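# The Salt Ledger (Plillitz) - finished it, mixed feelings, SPOILERS after the first post

**tidewrack**

Finished The Salt Ledger last night and wanted to see what other people made of it. I'll keep this post mostly clean for anyone who hasn't started.

It's a family novel set in a port town called Mirklow, over two generations. The older story follows a pair of brothers who keep the books for the salt works. The younger one follows the daughter of one of them, who comes back to sell the house and finds the accounts don't add up. The chapters alternate. Mine is the hardback, 304 pages, and I read it in four evenings.

I liked the first half a lot. The town felt real and the work in the salt pans was well done. After chapter 28 it seemed like a different book to me, and I'm not sure it's a better one. Anyone else?

**bluecarrel**

I had the same break but a bit earlier, when the daughter gets to the notary's office. Up to then she's finding things out a little at a time. After that people just sit her down and tell her things. There are three long conversations in a row where someone older explains the past to her.

The brothers' half stays strong all the way through. I would have read a whole book of that.

**hollis_reads**

I'm going to disagree with both of you. Spoilers from here.

The conversations don't agree with each other. The notary says the ledger was burned before the flood. The aunt says it was lost in the flood. The old foreman says there were always 2 ledgers and only one was lost. You're supposed to notice that she's being told three different stories, and that she picks the one that lets her sell the house. I thought that was the best thing in it.

**tidewrack**

I noticed they didn't match. I took it for a mistake with the foreman, because earlier on he says he never set foot in the counting room.

**hollis_reads**

He says he was never *let* into the counting room. It's in the scene with the cart. Different thing.

**tidewrack**

OK, I went back and checked and you're right. That does change it some. I still think it's dull to read. A scene can be doing something clever and still be three people in chairs.

**pagecount**

Which edition are you all reading? I have the paperback and it has an afterword by the translator. She says the original uses two words for "ledger," one for the official accounts and one for a household notebook, and she went with one English word for both until the last part. So some of the confusion about how many there are might come from the translation.

**bluecarrel**

The hardback doesn't have that. It would have helped. Does she say which word the notary uses?

**pagecount**

No, she only gives two examples and both are from the brothers' chapters. I can type out the paragraph when I'm home.
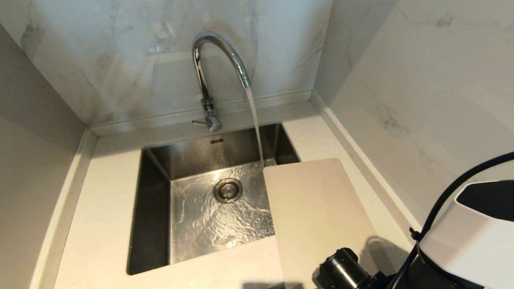 On the translation in general, I thought it was good but a little stiff in the dialogue. The brothers sound the same as the daughter even though they're forty years apart. I don't know if that's in the original.

**drywell**

I gave up on it. I'm at the part where the younger brother walks out to the pans at night and it goes on for nine pages with no paragraph breaks. Does it pay off? I paid full price and I'd like to finish but I keep picking up other things.

**tidewrack**

That's the longest stretch like that. The next chapter is short and mostly talk. If you don't like the brothers by then, though, I don't think you will later.

**hollis_reads**

The night walk is important, he moves the boundary stake. It's one sentence near the end of it and easy to miss. If you skip it, the land argument at the end makes no sense.

**drywell**

I missed it. I had read that page, too. Going back.

**carrelmouse**

I've read her other two that are in English, so for comparison:

- *Drelik* is the short one, and the one I'd hand to someone first. One narrator, one winter, a man waiting for a permit. It's funny in places, which this one isn't.
- *The House at Pacheco* is closer to The Salt Ledger. Big family, a property dispute, a lot of people with similar names. There's a family tree in the front and you'll use it.

The Salt Ledger sits between them for me. I agree with tidewrack that the second half sags, and I agree with hollis that it's on purpose. I don't think "on purpose" gets it off the hook.

**bluecarrel**

Is Pacheco the one where the ending is a letter?

**carrelmouse**

Yes. Some people hate the letter. I thought it worked, but it repeats things you already know.

**hollis_reads**

I'm one of the people who hates the letter, for the record. It undoes the chapter before it. The ending of this one is a lot better. She signs, she locks up, she leaves the notebook in the drawer for the buyers. You never find out if she read the last pages.

**pagecount**

I read it that she did. She knows the name of the boat in the final scene, and the only place the boat is named is in the notebook.

**hollis_reads**

The aunt could have told her the name.

**pagecount**

The aunt calls it "your uncle's boat" every time. I looked.

**hollis_reads**

Fair. I'll have to reread that section before I argue about it.

**tidewrack**

That's a good catch. I took the boat name as something she'd always known from growing up there, but she leaves Mirklow when she's four, so probably not.

I've moved up from three stars to three and a half. I'd still cut the notary down by half. My copy was 300 pages of story once you take off the front matter, and I think 260 would have done it.

**drywell**

Found the stake sentence. It's in the middle of a line about his boots. I'm going to keep going for now, and I'll post again when I get to the notary.

**bluecarrel**

Let us know. And pagecount, if you do get a chance to type up that afterword paragraph, please put it in this thread and not a new one, so it's all in the same place.

**pagecount**

Will do. Probably tonight after nine.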